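4. Folding and wiping down

The box says Pillow cloths "fold themselves flat". They don't, so allow yourself a minute.

1. Clear the table top before you start.
2. Lay the cloth out and smooth it from the middle.
3. Bring the short edges together, then fold once more.
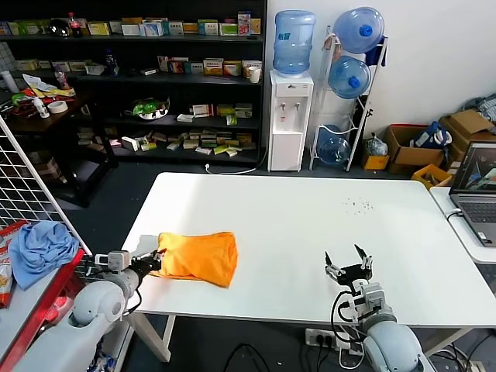
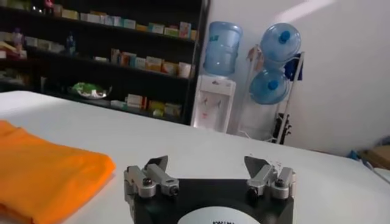 Crumbs are the usual trouble with a white table, and Pillside sprays will not shift them, whatever the label promises. Brush them off by hand first. The orange cloth is the one for the table top; keep blue ones for the floor if you must have a system.

Note: Wash at 85 only if the cloth is greasy. I have yet to see it do better than 67.

Caution: Do not put a damp cloth away folded. Two days of that and it will smell, "fresh-lock" weave or no.

4. Store flat, with nothing heavy on top.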